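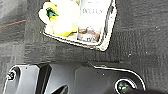 Home | Shop | About us | Wholesale | Care guide | Contact

About us

Prinden is a small packing and mail order business. We sell toys, dolls, soaps, candles and other small gifts, and we pack parcels for makers who have no room to do it themselves. We have been in the same unit on the Medine estate for most of that time, apart from one winter in a borrowed garage.

Araba Kyei started the business from her spare room, selling dolls' clothes that she and her aunt sewed. The clothes sold slowly and the boxes they came in sold well, so she began making up gift boxes for other people. Baltazar Orozco joined to look after the stock and now runs the packing room. Faraji Mosoti does the accounts and answers the phone in the mornings.

What we pack

We hold 71 lines at present. A good part of the range comes in printed card boxes, which look nice on a shelf and mark very easily. Flowers are the worst for this. A white box with a pale flower print will show a thumbprint or a scuff straight away, and customers do notice. We check both faces and all the corners before anything goes in a parcel.

The benches are covered with something soft so that boxes can be turned over without scratching. We brush the covers down at the start of each shift and again after lunch. Dark covers show up lint and bits of paper, and that makes them easier to keep clean – we tried cream ones and went back.

Boxes with a dented corner are put to one side. If the contents are sound they go on the seconds shelf and are sold at the unit for less. We don't post seconds.

How an order goes out

Orders placed before 2 pm are picked the same afternoon. One person picks and a different person packs, and the packer signs the slip. Each item is wrapped in plain tissue and the parcel is filled with shredded paper from our own offcuts. We stopped using bubble wrap in May and breakages have stayed the same.

Gift orders have the price slip taken out. If you would like a message added, write it in the notes box at checkout, up to 40 words. Hermenegildo Tlapale writes them by hand, so please check your spelling, as he will copy what you send.

Working with makers

We pack for 42 makers, some of them very small. The smallest sends us one tray of soap a month. The largest is Pruleso, who make wooden puzzles and take up the whole back wall before Christmas. Apolinar Valdovinos is the person to speak to if you want us to hold your stock. There is no joining fee, but we do ask for a sample of the packaging first – some boxes simply won't stand up to the post.

Visiting

The counter is open from 10 am to 4 pm for collections and seconds. Parking is at the front, next to the Yen tile warehouse. Please ring the bell and wait, as the packing room is at the far end and it takes us a minute to walk up.

Share this page
12 shares | 3 comments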